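Panora (band)

Panora is an indie rock group formed in the town of Nurkeck by singer and guitarist Orysia Kuzmenko and drummer Lev Symonenko. Bassist Maksym Dmytriv joined before the first recordings. The group sings mostly in Ukrainian and is known for slow, quiet songs with long instrumental endings.
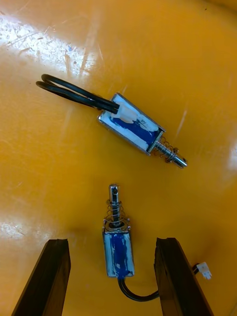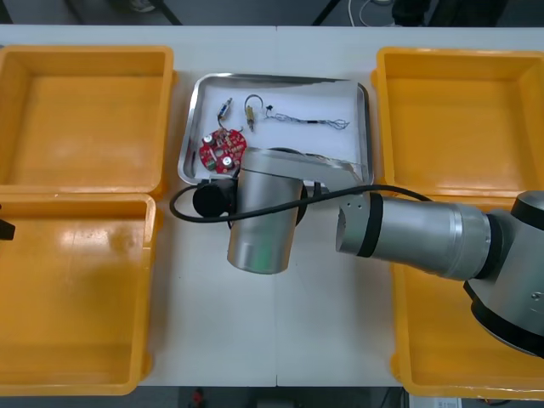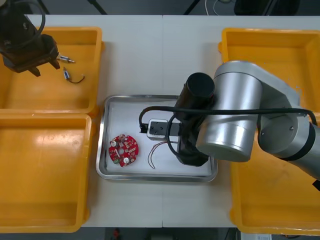
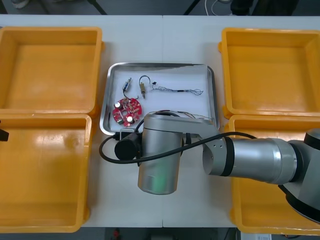

According to Vitalii Harasym, the early concerts were so quiet that the bar staff stopped serving during the slower numbers, and the audience usually stayed seated until the last song. He considered the second half of those sets stronger than anything the band later put on record.

History

The members first played together in a covers band called Hrytsenko, which broke up after two summers. Panora's debut EP, Eltska, has 6 tracks and was recorded in February over two weekends. Kuzmenko wrote the lyrics. The title track was built from an organ part that Symonenko had left unfinished.

A full-length album, Second Ferry, was released on 31 March 2020. It contains 11 songs, among them a new version of "Eltska" with an added verse. The concerts planned for that spring were canceled, and most of the album was not played live until the following year.

Style and reception

Reviews of the album praised the vocal harmonies and the drumming. Uliana Palamarchuk called it "a patient record, a little too long in the middle." Several reviewers noted that the bass is mixed unusually loud. Dmytriv has said that he asked for this.

Members

Orysia Kuzmenko – vocals, guitar
Maksym Dmytriv – bass, backing vocals
Lev Symonenko – drums, organ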